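Project Temley: final report
Hanna Nowakowski, Ebuka Idahosa and Tuncay Dursun
Supervisor: Ermelinda Pacheco

Aim
We wanted to teach a robot arm to pick up everyday objects and set them down at a place given on a grid. Last year's group used only wooden blocks. We used ordinary things of different shapes, such as a water bottle, a bag of food and a handheld fan.

Set-up
The arm works over a table covered with a grid cloth. A printed marker on a cardboard board is taped to the cloth, and all positions are measured from it. We first laid the marker down without tape and it moved whenever somebody leaned on the table, so two days of readings in April had to be thrown away.

The fan was the hardest object to hold. Its handle is a cylinder and the head makes it top-heavy, so we had it gripped upright and kept the arm speed low. 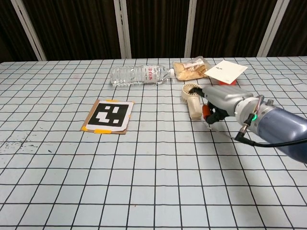 Results
We recorded 1,970 attempts over 20 sessions. The bottle was the most reliable. The bag gave the most trouble, as its shape changes each time it is put down. Creases in the cloth did not affect the readings, which depend on the marker alone.

Problems
The planning script, Fadisus, crashed six times when the marker was hidden behind the arm. Ebuka added a check that makes the arm wait until the marker is found again.

Further work
Next year's group should try a second marker on the other side of the table. The code and log files are in the Rantala folder on the department drive.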